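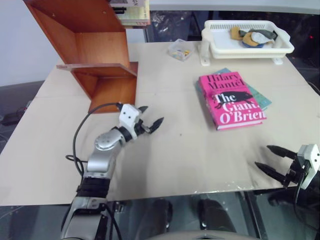 O serviço Homilus Estante destina-se a bibliotecas, arquivos e livrarias que pretendam confiar a um robô de dois braços a arrumação de livros sobre mesa. O presente guia descreve a preparação do posto e o ensino da primeira tarefa, tal como previstos no plano de arranque. Recomenda-se que os primeiros exercícios se façam com poucos volumes, por exemplo dois livros sobrepostos e ligeiramente desencontrados, como o exemplar de «The Giant, O'Brien», de Hilary Mantel, pousado sobre um volume azul-esverdeado, com a estante de madeira do lado esquerdo da mesa e as pinças abertas antes do início do movimento.

Início | Serviços | Guias | Apoio técnico | Contactos

Imprimir | Enviar por e-mail

Tempo de leitura: 3 minutos

Antes de começar

O plano de arranque inclui a instalação, o módulo de ensino Bhatia e 23 horas de acompanhamento remoto. A entidade aderente deve assegurar uma mesa estável, de superfície lisa e cor uniforme, e uma tomada dedicada. O módulo Bhatia é fornecido já configurado e não deve ser ligado a outros equipamentos da rede sem autorização escrita do serviço de apoio.

Passo 1. Fixar a posição da mesa e da estante

Encoste-se a mesa à base do robô e bloqueiem-se os apoios. A estante deve assentar por inteiro no tampo, com os compartimentos acessíveis ao braço que os vai servir. Concluída a colocação, selecione-se «Registar posto» no painel. Qualquer deslocação posterior da estante obriga a novo registo.

Passo 2. Verificar as pinças

Com o robô em pausa, inspecionem-se as faces interiores dos dedos, cuja textura deve estar limpa e sem resíduos de cola ou papel. A abertura regula-se no menu «Preensão», em função do volume mais espesso do conjunto. Para livros de capa dura, aplica-se o nível 2; as brochuras exigem o nível imediatamente inferior. Os cabos dos punhos devem manter folga suficiente em todo o percurso do braço.
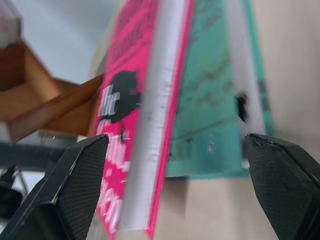 Passo 3. Ensinar o movimento

O operador conduz os braços pelo comando de demonstração e executa a tarefa completa, da recolha à colocação. São necessárias três demonstrações válidas por tipo de livro. Convém variar o ângulo dos volumes entre demonstrações e manter constante a posição da estante. As execuções interrompidas devem ser eliminadas no próprio momento, na opção «Rejeitar».

Os restantes objetos presentes na mesa, como caixas pequenas ou tabuleiros, podem permanecer junto ao bordo do fundo, desde que fiquem fora do trajeto dos braços e sejam declarados no registo do posto.
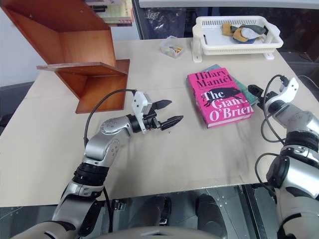
As demonstrações aceites são enviadas para o centro de processamento de Lisberg, que devolve a rotina pronta a instalar. Os pedidos recebidos ao sábado transitam para o dia útil seguinte.

Passo 4. Validar a rotina

Execute-se a rotina em velocidade reduzida, com um operador junto ao botão de paragem. Caso o livro rode entre os dedos ou toque no montante da estante, suspenda-se o ensaio e repita-se o passo 2. A passagem à velocidade normal depende da assinatura da ficha de validação.

Âmbito e limitações

O serviço não abrange livro antigo, encadernações frágeis nem folhas soltas. Para estes materiais, as entidades aderentes podem solicitar parecer ao laboratório Grinitz, mediante pedido autónomo. A substituição dos dedos por desgaste está incluída durante a vigência do contrato; os danos resultantes de colisão com mobiliário não registado são faturados à parte.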